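Shop > Kitchen & Pantry > Countertop Care > Ultberg Board and Counter Oil

We use cookies to remember your basket and to see which pages get read. Accept all / Manage settings

Ultberg Board and Counter Oil

Posted in September by Purificación Vallejo

If you have a butcher block counter, or a cutting board you inherited and feel a little guilty about, you probably know the look it gets after a long dry winter. The color goes chalky, the grain stands up, and water soaks in where it used to bead. Ultberg is the oil we make for that moment, and I've been fussing over the recipe for 11 years now, so please forgive me if I go on a bit.

We started out in the back half of a hardware store in Gurnunley, where I sold other people's oils and heard every complaint there was to hear about them. Too sticky, mostly. Some smelled like a paint shed for days, and one or two left a film you could write your name in. So Ultberg is thin, it soaks in quickly, and it smells very faintly of beeswax and not much else. I like that smell, and my sister says it reminds her of church.

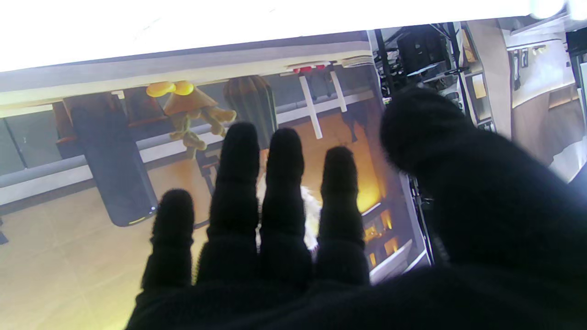
The oil comes in two sizes. The small bottle will see you through a couple of boards and a rolling pin, with a bit left for the salad servers, and the large one is meant for people with real counters to look after. Both have the same narrow pouring spout — we tried a wide one for a while and I am still hearing about it from customers who flooded their kitchen islands. The cap is the twist kind. Please do keep the bottle upright in the cupboard, all the same.

How to use it

Wash the wood with warm water and a drop of dish soap, and then let it dry overnight. I mean properly overnight! Most of the letters I get about blotchy patches come from good, eager people who gave it an hour. Pour a little oil onto a soft lint-free cloth and rub it along the grain, going back over any spots that drink it up faster than the rest. Leave it for 4 hours, wipe away whatever hasn't soaked in, and have a look at it in daylight.

Old, thirsty wood will want 3 coats the first time, with the same wait in between. After that, one coat whenever it starts looking pale is plenty. The area near the sink always goes first, and it's perfectly fine to do just that part and leave the rest for another day.
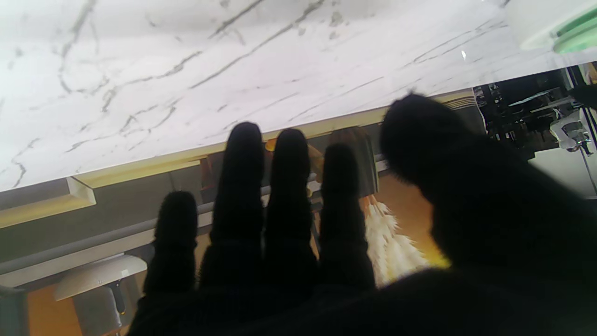 People often ask whether they can put it on a counter that has been varnished or sealed, and I'm afraid the answer is no. The oil will simply sit there and make a mess, and you'll be cross with me. Try a few drops of water in a quiet corner. If they're still sitting up proudly after ten minutes, your counter has a finish on it already and only needs a damp cloth.

One serious note, and then I'll let you go. Cloths with oil on them should be spread out flat to dry outdoors, away from anything that could catch, before they go in the trash. Don't ball them up.

What goes with it

Louro Finishing Wax is a soft paste for boards that get washed a lot. Put it on after the last coat of oil has had a night to settle, and buff it with a dry cloth until your arm complains. Cotarum Scrub Block is for rings and onion smells, and it's a good thing to use before you oil.

Sizes: small bottle, large bottle
Suitable for: unsealed wood counters, boards, bowls, spoons and handles
Storage: cool cupboard, cap closed, out of reach of children
Best used within: 2 years of opening

Orders are packed at our Gurnunley shop, and if you write a question in the notes box at checkout, I'll answer it on the packing slip.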